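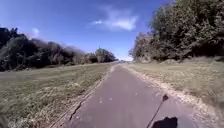
A paved path through open grassland, with trees on either side.

The proposed sale of Prikgate Athletic to the investment firm Clustura has now been under discussion since December, and supporters are entitled to a clearer account of its terms than they have so far received. I have followed the club for most of my adult life and have written about its finances on this blog for 11 years. I set out my position below.

The club has published a short statement confirming that Clustura would acquire a controlling interest from the present owner, Branetti Holdings. The statement does not give a price. It does not say whether the ground is included in the sale, or whether it would pass to a separate company under a lease. These are not minor matters. A club that rents its own stadium is exposed each time the rent is reviewed, and several clubs at our level have learned this at considerable cost.

The Supporters' Association met last month to consider its response. Attendance was recorded as 691, which is the highest figure for any meeting in its history. The chair, Rukhsana Jafri, reported that three letters had been sent to Branetti and that one reply had been received. It referred all questions to the club's lawyers. The meeting voted by a large majority to withhold its support until the ownership of the ground is settled in writing.
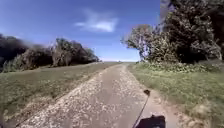
I voted with the majority. I do not oppose a sale in principle, and the present owner has met the wage bill in every season of its tenure. However, the loan of $900,000 made to the club by Mirani Capital remains on the books, and no party has stated who would be responsible for it after completion. If the debt stays with the club, the new owner will begin its first season with a repayment due before any season ticket income arrives.

Season ticket holders, of whom there are currently 2380, have also been asked to renew before the league has finished its review of the purchase. In my view the renewal deadline should be moved. The ticket office has said that it has no authority to do so – a fair answer from the ticket office, though the board has yet to give one of its own.

The Association has requested a meeting with Clustura's directors and has offered to hold it at the ground, at 7 p.m. on any evening that suits them. Members who wish to submit a question should send it to the Association's secretary in writing, with their membership number. I have submitted two, both concerning the lease, and will publish the replies in full when they are received.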